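Thinking With Two Fingers: A Talk With Vilém Baláž of the Fiselard Robotics Club

5/12/24

When I came to the Zelenák building in Sterkeck, Vilém Baláž was on his knees under a table, looking for a screw. He asked me to wait and please not to move my feet. The screw was found next to the heater, and then we could begin.

Baláž leads the Fiselard club, which meets in two rooms on the upper floor. There are eight students in this year's group, most of them in the last two years of high school. They are preparing for the household part of the Plekidmont competition in July. The task has a short name, "Put Away," and a long list of rules. A robot with two arms must sort small personal belongings and pack them, and it has eight minutes for this.

I asked first why he had chosen the household part, when the club was known before for line-following cars.

"The cars were good for us, but we finished with them," he said. "In the last season the students changed only numbers in the program. A little faster, a little slower. One girl told me she could do it while watching a movie, and she meant it as a good thing. For me it was a sign."

So the club turned to learning from demonstration. The students hold a gripper in each hand, do the task themselves, and record it. Later the recordings are used to train the robot. Baláž says that the idea takes a minute to explain and that the students needed five weeks before the recordings were of any use.

What went wrong in these weeks?

"Speed," he said immediately. "A young person picks up a thing, drops it, picks it up again, and does not notice that he dropped it. He only remembers that he has it. But the recording remembers everything. So the robot would learn also the dropping. I made them watch their own recordings, and it was very quiet in the room."

After this the club wrote its own rules. They are on a sheet of paper by the door, and they are in three different handwritings. Start with both grippers open. Do not throw. If you make a mistake, finish the motion calmly and mark the recording, do not stop in the middle. Somebody added with a red pen: "Do not talk to the gripper."

I wanted to know about this last one, and Baláž laughed. The sound is not used for the training, he explained, but when students talk they also wave, and the waving is recorded.

The harder question was what to practice on. In the beginning they used wooden blocks and empty cups on the club's table. The results were nice, and Baláž did not trust them. The rules of Plekidmont say only "belongings of a person," and a person does not own many wooden blocks. He asked the students to think about what is really lying around on a bed or in a drawer. They came back with jewelry, clothes, cloth bags with a cord, plastic packaging. Everything that bends.

"A block has a shape and it keeps it," he said. "A chain has no shape. You hold it in one place and the rest goes where it wants. With a bag you can close the fingers and have only air and a little bit of cloth. I like it when the students are surprised by such a simple thing. They have picked up a thousand bags in their life, but never with two fingers which cannot feel."

The club also stopped clearing everything away before recording. There are toys, blankets and papers near the work, as in any home, and the students have to reach in between the things with both grippers and keep one from blocking the view of the other. It makes a recording slower. Baláž thinks it also makes it more honest, although he admitted that he cannot prove this before July.
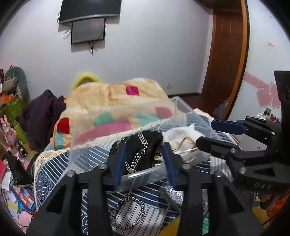
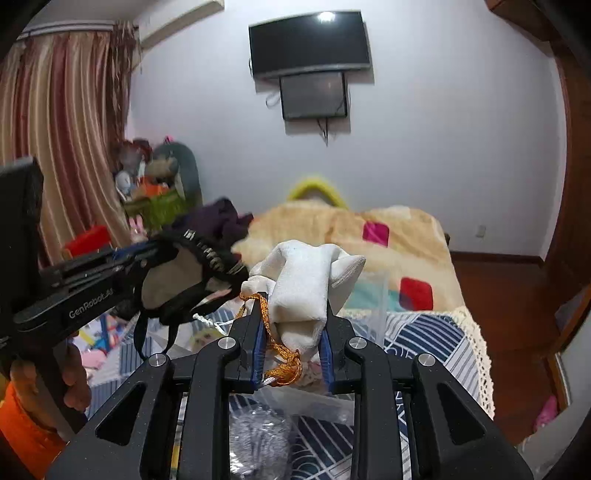

Igor Ondrejka sees it differently, and he said so from the other side of the room, where he had been listening with a laptop on his knees. In his opinion the club went to the soft things too early, and it would be "much wiser to have one boring task that works every time" than many interesting tasks that work sometimes. He asked me to write down that he likes the project. But he would spend the next month only on closing a box, nothing more, until it could be done in the dark.

Baláž did not argue for long. He said that there is truth in it, and that they have this discussion every Thursday. The compromise at the moment is that every session starts with the same easy task, so there is something to compare from week to week, and then the students may choose a difficult one.

So far the club has kept some 175 recordings. Many more were made, but the students throw out the bad ones by vote. I was curious how a vote about a recording looks, and I was allowed to sit in on one. It goes quickly. The recording is played at double speed, everyone watches, and then the hands go up. A boy defended his own work for quite a long time, with arguments about the angle of the left gripper. He lost, and he deleted it himself.

I asked if it is not hard for the students to delete the work of an afternoon.

"In the beginning it was very hard," Baláž said. "One student hid his recordings in another folder, with the name 'homework.' I found them because the folder was too large for homework. Now they are more strict than I am. Sometimes I would keep one and they say no."

We talked also about hands. The gripper is not heavy, but to hold two of them away from the body is tiring in a place which adults forget, between the shoulder blades. The students take a break after each set. They also found out that it matters who records. Left-handed people choose a different gripper for the first grasp, tall people look from higher up, and some people have the habit of putting a thing down and correcting it afterwards with a small push. Baláž wanted at first that everybody do it in the same way. Now he wants the differences, but he wants them written down, and there is a column for it in the table.

"The small push is mine," he added. "I saw it in the recordings and I was ashamed. Then I saw that the robot is doing it as well."

Does the robot already do the task?

He gave me a careful answer. It can pick up a bag when the bag stands with the top up. When the bag lies flat, it tries, and it closes the fingers too high. With chains it is better than he expected on some days, and on other days it goes to the correct place and waits there, and nobody in the club knows for what. They have an idea that it has to do with shiny surfaces, plastic wrapping above all. To test this they will record the same motions with the wrapping and without it, in the same light. This is planned for after the spring exams, when the students have their heads free.

I asked about money, because readers always ask me about it. Parents pay a small fee, the school gives the rooms, and the rest Baláž called "a question for another interview." He would rather speak about printing new finger pads, and for some time we did. The old ones were smooth. He showed me one of them with a cut across the middle, from the edge of a cookie can, and he keeps it in his desk.

At the end I wanted to know what would be a good result in July. He thought about it and looked to Ondrejka, who did not lift his eyes from the laptop.

"That we are not last in the soft category," Baláž said. "And that the students can say why it did not work, if it does not work. The jury asks this. Last year I was in the audience, and there was a team with a beautiful robot, and they could not answer. I do not want to stand there like this."

Then two students came in with a bag of socks, and he had to go and look at the socks.

The Fiselard club accepts new members in September. Experience with programming is not necessary. Those interested can come to the Zelenák building on a Thursday afternoon and ask on the upper floor.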